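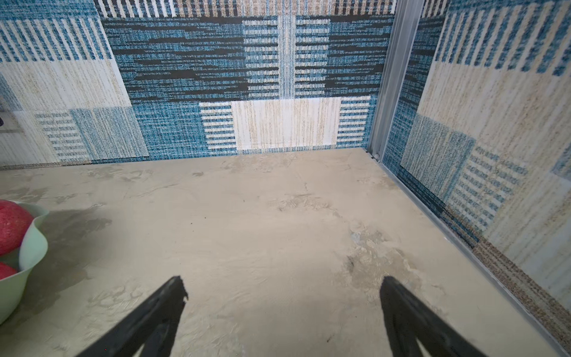 June 2018

Lime plaster trial, second batch. Notes for me, Anca and whoever picks this up after the summer.

Started on the sample boards from the Drestatham job. The client wants the old hall finish matched, and the old hall finish is three different finishes, depending on which wall you stand at. Wiremu took a piece from behind the radiator that has never been painted, so I am working to that one. It is warmer than I remembered. Under the north light it goes nearly grey.

Mix as last time: putty from the blue tub, washed sand, goat hair teased in by hand. The putty is from the August batch, so it has had a good long rest, and it came out of the tub stiff and close. I knocked it up for 21 minutes before adding anything. Last time I was impatient and got lumps.

The sand is the problem. The bag marked Hladun is finer than the one we finished in spring, though the label gives the same grade, reference 3978. Tincuța put both through the sieves and the new one has hardly anything left on the coarse mesh. I have used it for boards 1 and 2 and blended in some of the sharp sand for the rest. Ask the yard if they have changed pit. Gerardo rang once and got the answering machine.

Scratch coat went on without trouble. Laths were damped twice, the second time just before laying on. Keys looked good from behind on every board except the one with the wide gaps, where a fair bit dropped through. I have marked that one with a cross on the back. It can stay as a test piece, but don't show it to the client.

Float coat a week later. Caroline did the left-hand boards and I did the right. Hers are flatter. Mine have a slight belly in the middle, which I think is the float - the face has worn. Need to plane it or make another.

Hairline cracks on board 1 by the next morning, running across the short side. None on the blended boards. That fits with the fine sand, although board 1 was also nearest the door and there was a draught. Will repeat with the door shut and sacking over it before I blame the sand for everything.

Shop temperature stayed at 23 all afternoon, which is too warm for this. Misted the boards morning and evening. Anca thinks we should move them into the back store, where the wall is north-facing and stays cool. Agreed, once the timber is out of there.

Colour: tried a small amount of raw umber in the finish coat, soaked overnight. Too brown wet and about right dry. Half the amount gave something too pink next to Wiremu's piece. Next go will be between the two, with a touch of black. Write the weights down this time. I had them on a scrap of board and the scrap has been used as a wedge.

Still to do

Remake float, beech if there is any.
Sieve the rest of the Hladun bag and keep the coarse part.
Repeat board 1, covered.
Return the Sisonden mixing paddle, it is on loan.
Send Drestatham the two best samples, unpolished and without the wax.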